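Fekex tracking thread, 1/5. We spent the week on why the pose estimate slides when the gripper is held low over a table. Data is 436 clips from the Flastden bench.

2/5. The tracker wants corners. Long parallel wood grain gives it edges – motion along the grain is nearly invisible to it. Glare makes it worse, as those patches have almost no texture left.

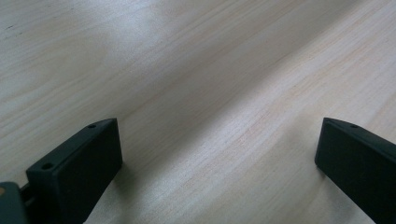

3/5. First fix: mask the fingers. They move with the camera, so any feature on them votes for "not moving." The screw-hole-sized circles on the top edges were the worst. Lavalora now loads a static mask per finger width.

4/5. Second fix: when the feature spread is close to one direction, we drop the visual weight on that axis and lean on the IMU. Clip 1821 used to drift 5 cm over a slow pass. Now it's 3. Better, still too much for planning.

5/5. Mask code is merged into Lavalora as of 3/15/18. The weighting change sits on a branch called mthembu until I've rerun the full set. If you have clips on bare tables with strong grain, I'd like to try them.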